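2026-08-23

Samenis held its open day this year in the old Diekmann building, and I went with Debashish Munasinghe, who does sound for our own project. Twelve small teams had tables on the ground floor. Entry was free but you had to register.

We spent most of the time on **Burnex**, a top-down arena shooter for up to 6 players. The build on show had two maps and one mode, a kind of capture match where the flag drains your health while you carry it. Movement felt good. The aim assist on gamepad was too strong, and Mareike Haberkorn, who wrote the netcode, told us it will be lowered before the September test. Matches run at 20 ticks a second for now.

Upstairs there was a talk by Nii Antwi on matchmaking with a small player base. His game never had more than 100 people online at once, so he dropped ranks and sorted by ping only. The slides are supposed to go up later.
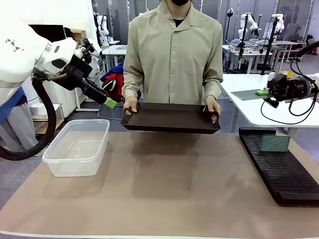

Lunch was soup and bread, then we tried **Fikby**, a co-op puzzle game by Bastian Fröhlich. It crashed on us twice — both times on the level select — and he wrote it down each time. The art is nice. Controls can't be remapped yet.

We left before the prize draw. Burnex test sign-ups are open on their page, PC only.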